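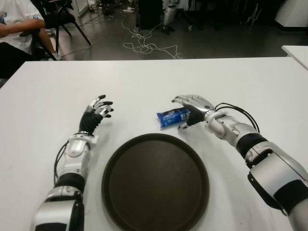 Saturnino Benítez wrote back that the walking tour still showed the wrong meeting point after he had cleared the app and signed in again. He was due at the harbor stop at 9:40 and the confirmation sent him to the old customs gate, a 20-minute walk away.

Ticket 1749
Product: Nestard city guide, Patbridge itineraries
Status: Resolved
Opened: 21 June 2022

Reported: Map pin and printed voucher disagree on tours starting at Patbridge harbor. Voucher text is correct. Pin is not.

Log

1. Reproduced on web and phone. Booking 407 opens with the pin at the customs gate. Distance from the correct stop is almost 600 meters.

2. Checked the listing. Address field was updated by the operator, Skiseck, at the start of June. Coordinates were not changed with it.

3. Re-saved the address. No effect. Coordinates are locked once a tour has paid bookings.

4. Asked Moriarty (maps) to lift the lock on this listing. Done. Entered new coordinates and saved.

5. Pin correct on web. Phone still showed the old location until the offline city pack was downloaded again.

6. Corrected voucher sent to the 54 travelers with open bookings. Customer moved to the afternoon departure at no charge.

Open item: the listing form gives no warning when address and coordinates differ. Logged separately with the Nestard web team.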